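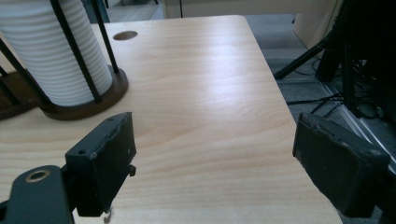
What should I ask at a robot lab open day?

Posted 9 May 2022 by Hülya Polat

Hi all! I signed up for the open day at Plerklow (the robotics place over by the Holovko building) and I'm taking my nephew, who is 14 and wants to see absolutely everything. We get a slot with the people who teach robots to pick things up, and they said visitors can try one of the hand-held grippers for a few minutes. I know nothing about any of this. Are there good questions to ask so I don't just stand there nodding? And is it okay for a beginner to have a go, or will I hold up the line?

Answer 1 (5 people found this helpful)

Have a go, definitely! I went to the one last August and it was the best part of the day. You squeeze, the two fingers close, and you move a thing from one spot to another. Sounds like nothing, and then you try to lift a paper cup without crushing it and suddenly you're sweating. My first 2 tries were awful and the guy running it was super nice about it.

Stuff I wish I'd asked: how many times do they have to repeat one task before a robot gets any good at it? I heard somebody say 100 for a simple one but I don't know if she meant people or tries. Also ask what happens to the tries that go wrong, do they keep them or toss them? I'd still like to know. And get your nephew to ask how they swap the fingers out when they get chewed up, kids love that kind of thing.

Go slow with your hand. Everybody rushes. Oh, and watch your feet around the stands, there were cables on the carpet when I was there and I caught one with my heel.
Barış Gezer

Answer 2

parking is terrible, use the Sasitz lot

Answer 3

Seconding the slow hand thing. If your slot is late in the day eat first, the line for the Grurkana demo was about 40 minutes when we went and there's only a vending machine.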